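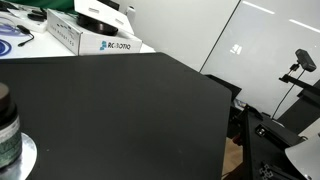 According to Etelka Magyar, the first semester students spent at Drundano felt less like a study program and more like a very long visit with relatives, and anyone who has read through the old newsletters will see what she meant. The Drundano Semester, as it is usually called, is a study-away program run by Prilisside College for its second- and third-year students. It takes its name from the small town of Drundano, where the college keeps a teaching house, a library room and a set of shared apartments.

Origins

The idea came from Ákos Antal, then teaching history at Prilisside, who had been taking small groups to Drundano in April for walking tours and archive visits. The trips were short and always filled up early, and students kept coming back with the same complaint, that they had only just learned their way to the bakery when it was time to pack. Antal wrote a long and rather cheerful letter to the dean proposing that the college rent a house there and teach a full semester in it. The letter is still kept in the college library, complete with his pencil sketch of the upstairs rooms.

A trial semester followed with 10 students and two teachers. Classes met around the dining table for the first weeks, as the desks had been sent to the wrong address, and several of those who took part have said they were a little sorry when the desks finally came.

Courses and daily life

Students take four courses each semester. Two are taught by visiting Prilisside faculty and change from year to year, while the other two, local history and a language course, are always offered and are taught by people who live in the town. The language course was built up over many years by Elfriede Tanner, whose habit of sending beginners out to the market with a shopping list (and no dictionary!) became one of the best-loved parts of the program and is still followed today.

Enrollment is now held at 30 students a semester, which is as many as the apartments can comfortably take. Each apartment has its own kitchen, and students do their own cooking on most evenings, though there is a common supper once a week at the teaching house to which neighbors are very often invited.

Costs and support

Students pay the same tuition they would pay at home, and housing is charged at the usual dormitory rate. Travel was for a long time the hardest part for many families. The Bozsik Fund, set up by former students of the program, now gives each student 500 dollars toward the fare, and a larger grant of 2,000 dollars can be had by those with greater need. Applications for both are made on the same form as the application to the program itself.

Recent years

Emese Fekete became resident director after Tanner's retirement and has added a spring internship option, with placements at the town museum, the primary school and the regional paper. On April 4, 2024, the college renewed its lease on the teaching house and took on the ground floor of the building next door, long used as a storeroom, for a second classroom and a proper place to keep bicycles.

See also

Prilisside College
Bozsik Fund
Drundano town museum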